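Apprendre au robot par le geste : l'enseignement à distance gagne les ateliers

De la programmation à la démonstration, l'industrie redécouvre la valeur du savoir-faire manuel. Enquête à Moura, où la société Plirnura forme des opérateurs à la téléopération en environnement simulé.

Pendant longtemps, confier une tâche à un bras articulé supposait de la décomposer en positions, en vitesses et en conditions d'arrêt, puis de transcrire l'ensemble dans un langage que seuls quelques spécialistes maîtrisaient. La méthode demeure sans rivale pour les gestes répétés à l'identique. Elle devient coûteuse dès que la pièce change de place, que le bac est remplacé ou que l'orientation de l'objet n'est plus garantie.

L'apprentissage par démonstration procède autrement. Un opérateur exécute la tâche à travers le robot, au moyen de poignées de commande ou d'un bras maître dont les mouvements sont reproduits par le bras asservi. Les trajectoires et les vues des caméras sont enregistrées, et un modèle en tire une conduite applicable à des situations voisines. La qualité du résultat dépend alors largement de celle des démonstrations.

Chez Plirnura, le programme Gistby a retenu la simulation comme première étape. Les opérateurs y manipulent des objets de forme simple, cubes, blocs et prismes, avant d'approcher des composants plus proches de ceux d'un atelier. Le bouton à tête jaune, posé dans un plateau rouge, compte parmi les exercices de référence : il faut amener les doigts de la pince au-dessus du rebord sans le heurter, puis refermer la prise sur un volume étroit.
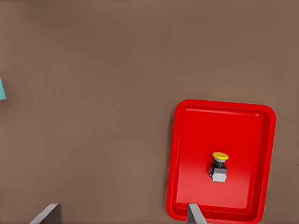

Une question de méthode

Le programme a réuni 671 démonstrations, dont 92 ont été écartées à la relecture. Les motifs de rejet sont consignés dans un registre commun : prise trop haute, hésitation prolongée, collision, objet relâché avant la position prévue. Une démonstration réussie peut également être refusée lorsque le chemin suivi s'éloigne sans nécessité du plus court.

« Nous demandons à l'opérateur d'être lisible avant d'être rapide », explique Bernd Kohlhase, responsable de la formation. Selon lui, les agents les plus expérimentés en conduite de machines ne sont pas toujours les plus à l'aise au début. Leur habitude de corriger en continu produit des trajectoires efficaces mais irrégulières, dont le modèle peine à dégager une intention.

La formation dure sept semaines. Les premières séances portent sur l'approche et l'alignement, exercices réputés ingrats, au cours desquels la pince reste ouverte. L'opérateur apprend à situer les deux doigts par rapport à l'objet à partir des seules vues disponibles, sans retour d'effort. Avec le bouton, la difficulté tient à la tête, plus large que les parties qu'elle surplombe. Lorsque l'appareil se trouve entre les doigts, mais plus près de l'un que de l'autre, le recentrage doit précéder la fermeture, faute de quoi le premier contact risque de déplacer la pièce. 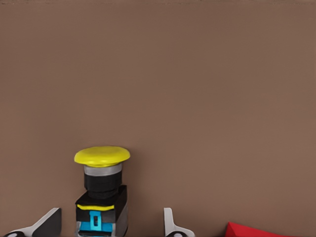 Benedito Pimentel se montre plus réservé sur la portée de ces exercices. Un modèle formé uniquement en simulation, fait-il valoir, hérite de frottements idéalisés et d'un éclairage sans surprise ; il recommande de compléter chaque série par des démonstrations sur matériel réel, même peu nombreuses, et de ne pas publier de taux de réussite avant cette étape. Il estime en outre que le temps de relecture est systématiquement sous-évalué dans les budgets.

La direction du programme partage en partie cette analyse. Le passage au banc physique, prévu en décembre sur le site de Jerkham, reprendra les mêmes tâches, avec les mêmes opérateurs et les mêmes critères d'acceptation. Chaque tâche y fera l'objet de 100 essais consécutifs, sans sélection préalable des enregistrements.

Reste la coordination de plusieurs bras, qui constitue la partie la plus exigeante du cursus. Tandis qu'une pince tient un prisme rouge au-dessus de la table, l'autre doit pouvoir s'orienter vers un cube ou un bloc sans empiéter sur l'espace de la première. Les consignes imposent d'annoncer à voix haute tout changement de cible et de marquer un arrêt avant chaque croisement.
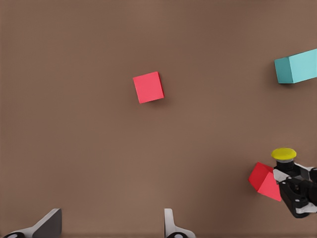
Des compétences à reconnaître

L'essor de ces pratiques soulève une question de statut. L'opérateur qui enseigne une tâche ne programme pas au sens classique, mais son geste détermine le comportement futur de la machine. Plirnura a choisi de mentionner cette activité dans les fiches de poste et de délivrer une attestation interne à l'issue du parcours. Les entretiens d'évaluation tiennent compte de la régularité des démonstrations et de la participation aux relectures croisées.

La propriété des enregistrements n'est pas encore réglée. Un projet de charte, en cours d'examen à Moura, prévoit que tout opérateur puisse consulter les séquences issues de ses séances et connaître les modèles auxquels elles ont servi. Le texte sera soumis aux représentants du personnel avant l'ouverture du banc de Jerkham.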